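Notizen zum Vortrag, Pascal Hollmann
Thema: Beispiele sammeln für ein lernendes System. Projekt Prakska
Stand: 1. September 2020

Folie 1, Begrüßung
Langsam sprechen. Kurz sagen, dass ich seit Mai bei Orkico bin und dass ich die Aufnahmen zusammen mit Jana Haberkorn mache. Fragen bitte gerne sofort, nicht erst am Ende.

Folie 2, die Aufgabe
Das Abwiegen von Bohnen klingt sehr einfach. Für uns ist es eine gute Aufgabe, denn sie hat ein klares Ziel (eine Zahl auf der Waage) und trotzdem keinen festen Weg. Wie voll wird der Löffel? Wann muss man noch einmal schöpfen? Ein Mensch entscheidet das nebenbei. Das System soll es aus Beispielen lernen, in denen ein Mensch die beiden Arme führt.

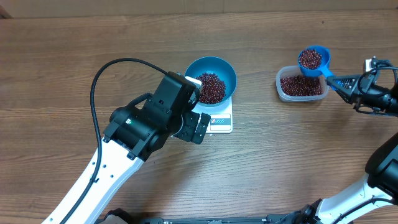

Wir haben am Anfang jeden Durchgang gleich gemacht, mit derselben Position der Schüssel und derselben Bewegung. Das war ein Fehler von mir. Das Modell hat danach gut funktioniert, solange die Schüssel genau an ihrem Platz stand. Mit einer Verschiebung von 5 cm hat es neben die Schüssel geschüttet. Hier eine kleine Pause machen, meistens lacht jemand.

Folie 3, was wir geändert haben
Vor jedem Durchgang wird jetzt etwas verändert: der Platz der Waage, die Menge im Behälter oder die Haltung der Arme beim Start. Jana führt dazu eine Liste, damit wir nicht unbewusst immer dieselbe Variante nehmen. Insgesamt haben wir jetzt mehr als 600 Durchgänge. Davon haben wir 17 noch nicht beurteilt, weil wir uns über die Bewertung nicht einig sind.

Folie 4, gute und schlechte Beispiele
Diese Folie ist mir am wichtigsten, hier Zeit nehmen. Wir unterscheiden drei Gruppen: sauber, mit Korrektur, abgebrochen. Die zweite Gruppe wollten wir zuerst löschen. Jetzt behalten wir sie. Wenn der Mensch zu wenig schöpft und dann noch einmal zum Behälter geht, sieht das Modell, wie man einen kleinen Fehler repariert. Abgebrochene Durchgänge kommen in einen eigenen Ordner und werden beim Training nicht benutzt.

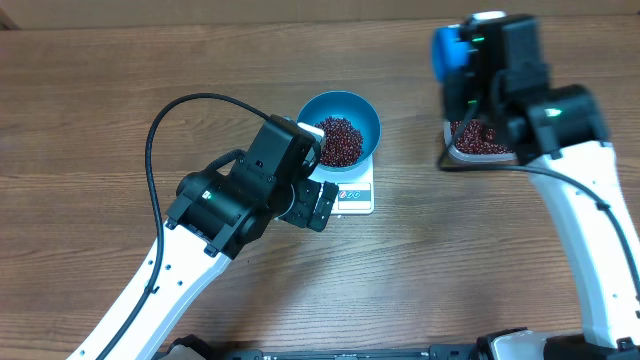 Arbeitsplatz mit zwei Armen, Bohnen in der Schüssel auf der Waage, weitere Bohnen im Behälter rechts.

Folie 5, Bedienung
Die Person an der Steuerung wird müde, und man merkt es in den Daten: Die Bewegungen werden kürzer und ruckartiger. Deshalb wechseln wir uns ab. Die Software Fomilo speichert zu jedem Durchgang auch, wer bedient hat. Falls Herr Ehlers nach dem Datenschutz fragt: Es ist nur ein Kürzel, kein Name.

Folie 6, offene Punkte
Das Gewicht lesen wir im Moment noch mit dem Auge ab und tragen es von Hand ein. Wir möchten eine Waage mit Datenausgang testen. Außerdem wissen wir nicht, ob das Gelernte auch für Reis oder Linsen brauchbar ist. Hier nichts versprechen!

Danach Diskussion. Wenn keine Frage kommt, selber fragen, wie die anderen Gruppen mit abgebrochenen Durchgängen umgehen.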